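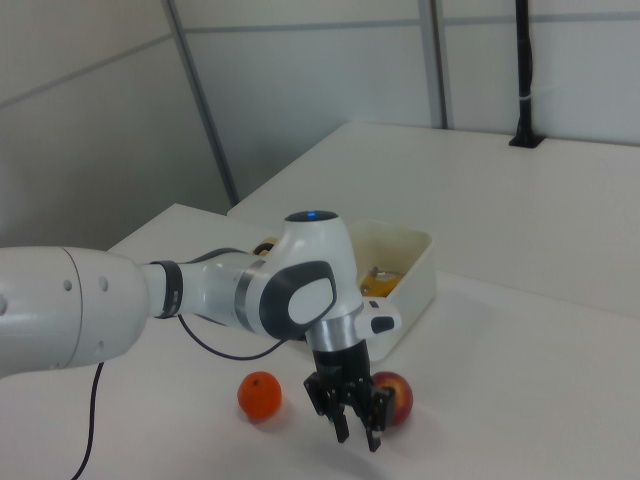 Can the Zonora kit be set up by staff with no background in robot programming?

Staff at the Gristberg laboratory who had never programmed an arm completed the setup from the printed guide, with one call to the supplier about the network settings.

4. Evaluation of the Zonora Pick-and-Place Kit

4.1 Kit and installation

Zonora is a software and camera kit sold by Hillby for use with tabletop arms that carry a parallel gripper. The kit is supplied with a license for one workstation, a calibration board, a printed guide, and the Ryu task editor, in which the user builds a routine from a menu of motions. The arm and gripper are not included and were already owned by the laboratory. Installation took 55 minutes, measured from the opening of the package to the first completed motion. Most of this time was spent on calibration, which had to be repeated after the first attempt was rejected by the software. The error message did not state which of the views had failed. Hillby informed us that a more detailed message was planned for the August release; we have not tested that version.

4.2 Objects and task

The kit is advertised for mixed goods, and objects were therefore chosen to differ in shape, stiffness, and surface. Fruit was used for the rounded items and packaged hand tools for the awkward ones. No object weighed more than 400 grams, the limit given in the Zonora guide. Figure 3 gives one layout from the series: an apple and a tangerine lie directly on the table, while yellow C-clamps in clear plastic packaging are in an open storage box with its lid laid to the right. The routine called for each loose object to be grasped from above, lifted, and set down at a marked position. Objects in the box were handled in a separate routine with a slower approach speed.
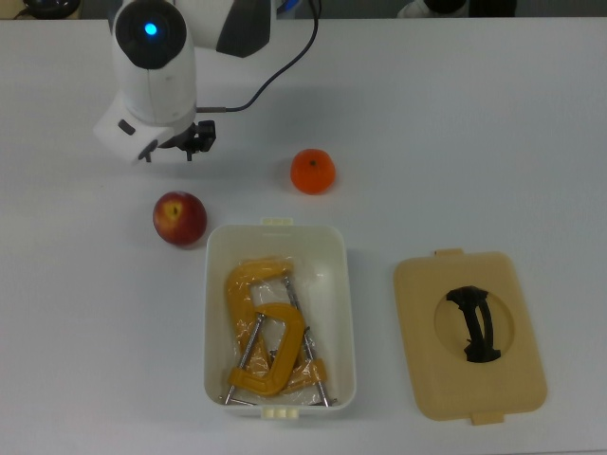
The grasp point was proposed by the software in every trial and was not corrected by the operator. A trial was scored as a success if the object reached its target position without being dropped and without contact between the fingers and any other object. Trials stopped by the safety limit were scored as failures.

4.3 Results

A total of 234 trials were run, of which 126 used loose fruit and the remainder used packaged tools. Performance on fruit was steady, and the few failures came from objects that rolled as the fingers closed. Packaged tools were harder. The clear wrapping often led the software to place the grasp point on a fold in the plastic, and the object then slipped during the lift. Changing the angle of the room lighting reduced this problem but did not remove it.

The Ryu editor was rated favorably by all operators. Its main weakness is that a saved routine cannot be copied and renamed, so each small change to the box routine required the full sequence to be entered again. Laboratories that expect to work mainly with wrapped goods should request a trial license from Hillby before purchase.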